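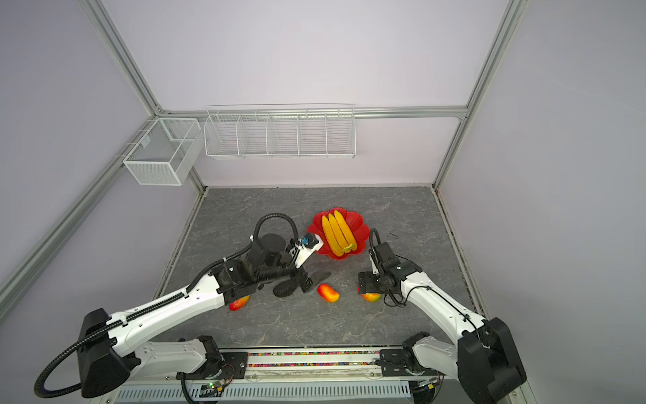 進捗報告:双腕ピッキング課題(12月分)

チウ財団 ご担当者さま

いつもお世話になっております。ローネスのTuấn Khúcです。今月はいい話と悪い話が両方ありまして、先に悪いほうから書かせてください。左腕が止まりました。しかも、止まってほしくない止まり方でした。

何が起きたか

午後3時すぎ、バナナとマンゴーの模型を赤いお皿に移す課題を連続で回していたときのことです。左腕がマンゴーをつかみに下りていって、床パネルに指が触れたところで本来なら力の上限で引き返すはずが、そのまま押し続けました。時間にすると数秒だと思うのですが、横で見ていると長いんですよ、これが! 私が非常停止ボタンを押して止めました。けが人はいません。そのとき枠の中に手を入れていた人もいません。

止めたあとで見たら、左グリッパーの指の付け根が少し曲がっていて、つかむ角度が目で見てわかるくらいずれていました。右腕のほうは無事です。床パネルも割れずに済みました。

原因について

最初は制御ソフト(Nevley)の更新を疑って、丸二日ログを読んでいました。ところが更新前の版に戻しても同じ症状が出てしまい、がっくり。結局あやしいのは手首まわりのケーブルでした。左腕は手首のところでケーブルが大きく輪を描くように通してあるのですが、腕を低く伸ばす姿勢を繰り返すうちにコネクタの根元が傷んで、力の値がときどき途切れていたんです。途切れると直前の値をそのまま使い続ける作りになっていたので、制御側は「まだ床に触っていない」と思い込んでいたわけです。

値が途切れた箇所をログから拾ったところ、今月の試行1397回のうち218回で、ごく短い途切れがありました。ほとんどは空中を移動している最中だったので、動きには出ていませんでした。つまり前から兆候はあったのに、私が見ていなかったということになります。毎回の成功・失敗ばかり集計して、通信の状態を見る欄を作っていなかったのは素直に反省しています。

対応したこと

・左腕の手首ケーブルを交換し、コネクタに引っ張りがかからないよう留め直しました。右腕も同じやり方で留め直しています。
・力の値が途切れたら、前の値を使わずその場で両腕とも停止するように変更しました。
・曲がった指を予備品に交換し、つかみ位置の校正をやり直しました。
・床に近い高さでは、下降の速度を落としました(そのぶん1回の所要時間は延びます)。
・試行ごとの記録に、通信の途切れの有無を書く欄を足しました。

変更後、わざとケーブルを抜いて止まるかどうかの確認もしました。腕を上げた姿勢と床に近い姿勢の両方で試して、どちらもきちんと止まっています。ただ、物をつかんだままの状態で抜く試験がまだ残っていて、これは来月の頭にやります。

データのほうは

止まっていた期間があるので、当初の予定には届いていません。途切れのあった試行に加えて、指の曲がりが影響していそうな試行も外したら、使えるものとして残ったのは1032回でした。怪しいものを混ぜるよりはと思って、今回は厳しめに切りました。外した分も捨てずに別の場所に置いてありますので、故障検知の研究に使いたいという方がいらしたらお声がけください。けっこう面白い波形が入っています。

いい話もひとつ。両腕で同時に果物へ近づくときの譲り合いが、前回の報告よりずいぶん滑らかになりました。以前は左右の指がお皿の手前でお見合いして固まることが多かったのですが、Durnineさんから借りた軌道計画の部品を入れてから、待つ側がさっと引いてくれます。見ていて気持ちがいいです。

費用とお願い

ケーブルと指の予備品は消耗品費の中で収まりました。追加のお願いはありません、と書きたいところなのですが、手首コネクタの予備を左右それぞれに持っておきたく、費目の組み替えをご相談させてください。見積書は別便でお送りします。

来月の予定は、上に書いた残りの停止試験、それが通ってから連続運転の再開、という順番です。試験が通るまでは、担当者がボタンに手の届く場所にいるときだけ動かします。夜間の無人運転もそれまでお休みです。

現場を見てみたいというお話をいただいていた件、停止試験のあとでしたらいつでも歓迎です! ご都合のよい時間帯をお知らせください。

ローネス 双腕作業チーム
Tuấn Khúc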